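Etton assembly staff told robot arms will 'take the wrist work'

ETTON — A flat-pack furniture firm that has put robot arms on part of its assembly work says no jobs will go as a result. Staff who have been asked to work alongside them would like to see that in writing.

Hundska, which checks and part-builds small tables and stands for shops and letting agents, began using the two-armed machines in February. The company says they are meant to take over the handling of screw-in legs, a job that has long been done by hand and that workers blame for sore wrists and thumbs.

The firm employs 182 people in Etton. Managers have told them that the arms, supplied under a lease from a company called Pitetti, are there to "support the bench". A notice put up by the clocking-in machine says that a trained fitter will stay with each machine at all times and that pay grades will be left alone "for the length of the trial". It does not say how long the trial is.

A fitter on the early shift is expected to finish 469 legs a week. The target for a machine and its minder together has been set at 1150, a figure that appears in the same notice with no explanation of how it was reached. Workers who have done their first weeks as minders say they have not come near it, and that much of their time goes on setting a table base back where the arms expect to find it.

The work being handed over is simple enough on paper. A small plastic table is turned upside down, the legs go into round sockets at the corners, and somebody makes sure each one sits straight. An experienced fitter does it without looking.
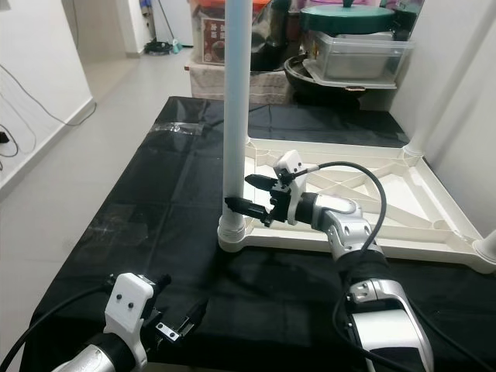
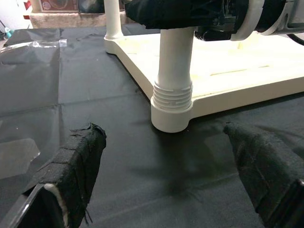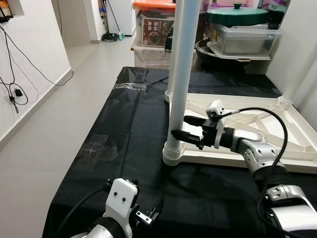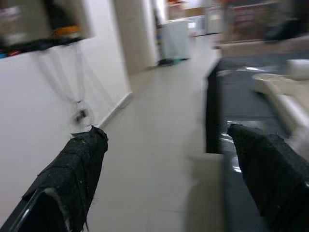

Leg work on a white plastic table: the robot's right arm at one of the legs (first and third pictures), with views from between the padded gripper fingers (second and fourth).

Hundska points to a report it paid for from Hoani, a consultancy, which says that a move to robot arms could free fitters for "higher-value tasks". Asked which tasks those were, the company named stock checks, customer returns and machine minding. The first two are already done by other people in the same building.

Several minders said the new job was easier on the hands and harder on the head. Standing next to a slow machine for a whole shift, ready to stop it, is tiring in a way that is difficult to put on a form, and the firm's accident book has no column for boredom. One long-serving fitter, who asked not to be named, said the arms were "all right with a leg that behaves itself" but that cheap moulded parts often did not.

There is also the question of who gets the skill. Fitters learn by feel when a thread has crossed, and the usual training for a newcomer is a month beside somebody who knows. Under the new rota, newcomers will start as minders. Staff fear that in a couple of years the firm will have plenty of people who can press a stop button and few who can put right a bad joint.

Hundska says this will not happen because minders will spend one shift in four on hand work. The rota seen by this site runs for six weeks and shows no hand-work shifts for the four newest starters.

Nor is it clear what the arms are saving. The company would not give the cost of the lease, saying that it was a private matter between itself and Pitetti. It did confirm that it had spent £3000 on training for minders, a sum which covers a half-day course and a printed handbook.

A spokesperson said early results were "very encouraging" and that staff had been consulted throughout. Workers said the consultation was a meeting in the canteen at 7.30am, after the machines had been delivered — and that questions were cut short when the shift began.

A second meeting has been promised. The company has yet to set a date.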